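The grip that passed every test and dropped the part 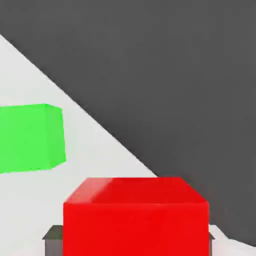
Drerora ran its new picking controller through 865 simulated grasps before anyone let it near a real arm, and it reported 102 failures. The engineer who signed off on the move to hardware now thinks that second number was worthless. "We scored a grasp as good if the fingers closed and the cube came up," she says. In the simulator the red cube sits between two gray fingers, edges slightly rounded, on a pale surface with no marks on it at all. "Look how clean that is. Our bench has never been that clean."

On the real arm, in March, the controller let go of a part at full height 6 times in one shift. The last one went over the guard and landed in the walkway. No one was standing there. The company's first report called it a "grip anomaly," a phrase she won't defend. "It was a drop. We dropped it over a fence."

The cause, she says, was a force reading that arrived late – the simulator, Runer, delivered it instantly. I asked whether the patched version would have caught that. "It catches that one," she said. And the next one? She took a while. "I'd want a higher fence."

Drerora plans to restart the cell at its Pola site once the new tests are finished. It would not tell me what counts as a pass.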